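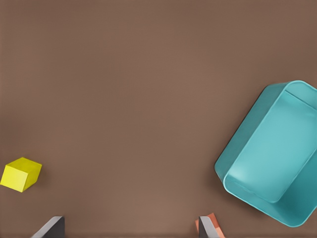 Two controllers, one gripper, a lot of blocks

July 15, 2019

Quick one tonight, I have to be up early and the notes are all over the desk. Promised in May I'd do the controller comparison properly and then didn't, so.

Where I'd got to. Arm model fixed, same parallel gripper for everything, all in simulation still. Wrist camera only. Swapping between the Vorkow controller and the Bivik one and changing nothing else. Well, I changed the finger tips halfway through, more on that further down, and then went back and redid the early runs so it's fair. Mostly redid.

The job is dull on purpose. Blocks on a table, bin to put them in. Pick a block, carry it over, let go, go back. Yellow, orange, teal, pink, whichever colour gets asked for. Plain brown table because I got fed up with wood grain confusing the edge finder.

Vorkow first

Position control, stiff as a board. You tell it where, it goes there. Lovely when the pose estimate is good. When it isn't, the finger comes down on top of the block and keeps pushing, and in sim that means the block goes off sideways at silly speed. Had one leave the table altogether. Would have been a broken fingertip on the real thing I suppose.

Settings are easy though. One file, sensible names, and when you get a value wrong it says so. I had it picking within an evening. The default closing speed is too fast for small blocks, turned it right down and most of the slipping went away.

Odd thing, it hates the near edge of the table. Anything that ends up close in under the wrist and the planner goes for a horrible folded elbow pose, gets there, then can't get out again without going through a joint limit. Fixed it by backing the start pose off a bit. Not really a fix.

Then Bivik

Completely different animal. Compliant, so if it touches something early it gives a bit. Touches down on the top of a block, stops, backs off, tries again. Slower. Much less drama. I left 800 picks going overnight and it was still ticking away in the morning, which Vorkow has never managed for me, it always wedges itself somewhere and sits there.

But the set up, dear me. 4 config files and they overlap. Stiffness is in two of them and the one that wins is not the one the docs say wins. Lost most of a weekend to that. Also the gripper width is in millimetres in one place and metres in another, so my first run had it trying to open the fingers wide enough for a car.
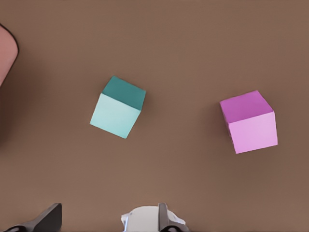

Where the two really part company is a block sitting at an angle to the fingers. Vorkow wants the yaw right before it goes down, and if it's out by more than 13 degrees it catches a corner and the whole lot spins. Bivik goes down a bit wrong, feels the corner, and lets the block turn itself square as the fingers close. I didn't write anything to make that happen, it just falls out of the compliance. Very pleased with it. Watched it more times than I needed to.

Having two blocks well apart is no bother for either of them. It's when they're close that it gets messy, the outside of a finger clips the neighbour on the way down. I tried a narrower opening, helps a bit, then you've less room for being wrong about the block you do want. No good answer yet. Could approach from the other side I guess, haven't written that.

Finger tips

Started with the flat pads from the Acuña gripper model, changed to sloped ones. Sloped get under a tilted face better and you can see past them more from the wrist, which matters when it's the only camera. They still hide whatever is right at the tip. A block behind a finger comes back from the detector as a couple of slivers of colour and it either calls that two things or nothing. I've put a rule in to join slivers of the same colour if there's finger between them. Crude. Works more than I expected.

The colour bit needs care as well. Threshold for pink was picking up orange until I tightened the hue range, and then it lost pink on the paler side faces. Ended up using top faces only for colour and all the faces for shape. Same trouble with a teal block and a teal bin, obviously, I should have picked a diferent bin. Size filter sorts it out for now, anything far too big isn't a block.

The camera

Wide lens model on the wrist. Tried the narrow one too, nicer block edges but you lose the bin the moment you go low. Gone back to wide and I'm living with it. If anyone has run the Ikero depth camera in sim with sensible noise on it I'd like to hear how, mine comes out either perfect or like porridge.

So which

Bivik for anything left running on its own. Vorkow if you want something working by bedtime and you trust your poses. I'm keeping both installed for now, there's a flag to swap between them and I've only run the wrong one twice this week.

Next is getting them both to put a block down instead of dropping it. At the moment everything gets let go from a bit of a height over the bin and it bounces about all over. Also need to tidy up the logging, half my runs have the same file name and I've already overwritten a batch I wanted.

Config files are going up once I've taken the swearing out of the comments. Probably next week. Comments are open, the spam filter eats links so leave those off.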